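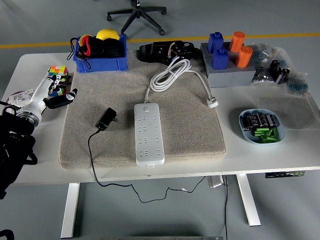

Mixed bench, arm parked left of the mat. Cable, blocks, bagged parts, bowl.

Gromside Clutter Planner
Release 2.4 — updated 9/27/19

Grasp and path planning for one arm with a jointed hand, working over a table nobody has tidied. Reads the depth picture, splits it into things, picks an order, sends the moves. Runs on the cell PC, no cloud account.

What it copes with
Loose cable. A coiled power lead is kept as one line from plug to power strip, so the arm won't try to lift the middle of it.
Clear bags. Shiny, crinkled, overlapping. Marked as soft and left till last unless you say otherwise.
Small parts in a bowl. Treated as a heap, one pick at a time, new look after every pick.
Stacked or stepped bases. Blocks and cylinders stood close together get there own approach angle.
Open crates. Slotted sides count as solid. Fabric hanging over the rim doesn't.

What you need
Hasen arm driver or Kuo bridge (either, not both at once)
Depth camera, fixed or head mounted
24 GB memory, 12 if you turn off the bag model
2 free network ports

In the box
Licence key, planner, replay viewer, 227 ready made object models. Add your own with the Cistbridge labelling tool, sold seperately.

Known limits
Cords hanging off the table edge are seen but not planned for — draw a keep-out zone. Black on black still poor. Fix due November.

Ordering
Per cell, one-off price. Upgrades free inside the same main version. Ask for a quote with your arm type and camera.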